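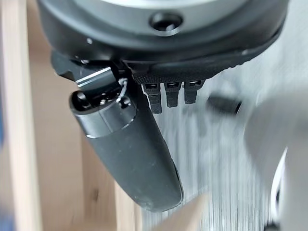 Mon 20 February. Open day at the Kinley workshop, and I'm writing this up the same evening while my feet still hurt. We had the doors open until 5 and I think I talked the whole time. My station was the wrist and hand end of things, so I spent most of the day explaining one joint over and over: the spot where the black finger meets the housing, with the little wire spring looped around its pin. People love that spring! I had planned a whole talk about path planning (slides and everything, two evenings of work) and I dropped it after the first group, who only wanted to know about the spring, what happens if it pops off, and whether we have spares. We do have spares. They're in the blue tin, and please put them back in the blue tin.

First group was the Gisirdale school crowd. They came in 5 minutes early, when I was still hunting for the extension cord, and went straight for the bench. Good questions, though. One kid asked why the tip of the finger is rounded and I gave the answer I always give about not digging into whatever you're picking up, and then she asked why we don't just make it soft all over. I said some people do, and that we have a bag of silicone tips in a drawer somewhere. I could not find the bag. If anyone has seen it, it was in with the calipers in July and I haven't laid eyes on it since.

Ran the slow demo for them: approach, pause, close, lift, put down. I had the speed turned way down and I'd keep it there for visitors from now on. At full speed it's over before they know where to look, and then somebody says "was that it?" and you have to do it again anyway. At the slow setting they started calling out what it would do next, which was more fun than anything I had on the slides.

Missed pick on the third go. It came down a bit to the left, closed on nothing and carried nothing very carefully across to the other side. Big cheer. I hadn't redone the zero after lunch, my own fault, I'd written it on the whiteboard and then stood in front of the whiteboard. Redid it and we were fine until the end. Note for whoever runs the next one: zero after every break, even a short one, even if you swear no one leaned on the table.

The Odent people came through mid-afternoon, 2 of them, both pretty quiet at first. They do packaging lines and I was braced for a lot of cycle time questions, but what they wanted was maintenance. How often do we take the fingers off, what wears first, who does it. I told them the truth – pins first, then the spring, and we swap when it starts to feel sloppy, there's no schedule. They clearly did not love "when it feels sloppy" as an answer. Fair enough. We should be logging it. I've started a page at the back of this notebook, and the first line in it is today's date with a question mark next to it, so please help me out if you remember when we did the last swap.

They also asked to hold a loose finger, and I had one on the bench from the old Jurić hand, which was great to pass around. Everybody guessed wrong about the weight. Leave one out next time, maybe on a string so it doesn't wander off (it did wander off, it was on the windowsill by the coffee).

Other stuff, in no order. The barrier tape is too low, kids step over it and adults trip on it. The big monitor went to sleep twice and I don't know the password for the power settings. We ran out of cups. The stop button got pressed 5 times, only once by me, and it came back up clean each time, so I'm calling that a free test of the restart routine. Someone asked if the robot has a name and I said no, and there's now a suggestion sheet taped to the door that I did not put there.

To do before the next visit: find the silicone tips, order pins, get the zero procedure printed out big, fix the monitor. Also I promised the Odent pair a copy of our assembly drawing for the hinge, and the one on the shared drive is the old version with the longer clip. The right one is on my laptop, I'll upload it in the morning.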